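The Big Gray Table

2020-05-05

I bought the table in February, when buying a table still seemed like a thing a person did for fun. I'd been working off a door laid over two file cabinets (a real door, with a hole where the knob went, and you would be amazed how many pens fit through a knob hole). The plan was to get something large and flat and gray and then become an organized person by lying my stuff down on it in rows.

I looked at a Restisa first. Very handsome, very white, and the reviews were full of people photographing their coffee rings. Then I went out to the secondhand place in Fordale, where a man tried to sell me a dining set with 5 chairs — the sixth, he said, was "around" — and finally I ended up with the gray one, which had no chairs at all and no story to go with it.

Getting it up the stairs took 2 attempts and some language. The rounded corners helped. I'd thought of rounded corners as something you buy when you have toddlers, but I walk into furniture at hip height most mornings of my life and I am now a convert. My left hip has never looked better.

What I liked most was the surface. It has a fine mottled look, a bit like cloth, and I figured it would hide everything. It does hide everything. In the first week it hid a gray eraser, a watch battery and the little screw from my glasses, which I located by leaning on it. Crumbs vanish too, which sounds like a feature until you put your sleeve down.

By the end of March you couldn't see any of it anyway. I had the printer on there, the box the printer came in, a sweater, taxes, a bowl of clementines that had gone from snack to science, and the Grastow shelf kit I've been meaning to put up since we moved in. The instructions for the Grastow are nine pages long and contain no words. I've read them several times.

So last weekend I cleared it. Everything off, onto the floor, where it looked like a much smaller apartment had been robbed. I wiped the table down twice, once for dirt and once for pride, and made a rule: the middle stays clear.

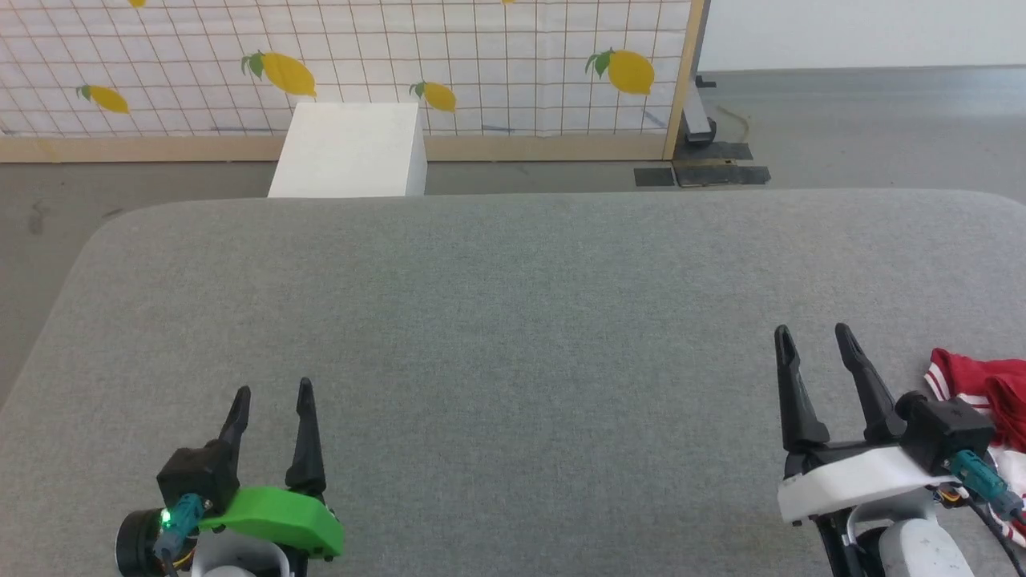 I did keep the rule through dinner. Then the mail came, and mail is flat, and flat things have a way of not counting. I've put a shoebox by the door for it now. It's a Mizuno box from the running shoes I bought in a hopeful mood, and it is already doing more miles than the shoes.

The stuff on the floor is still on the floor. I've been stepping over the printer to get to the window. The shelf kit would solve most of it, so I may go have another look at page four, where the little man is holding the bracket upside down and smiling.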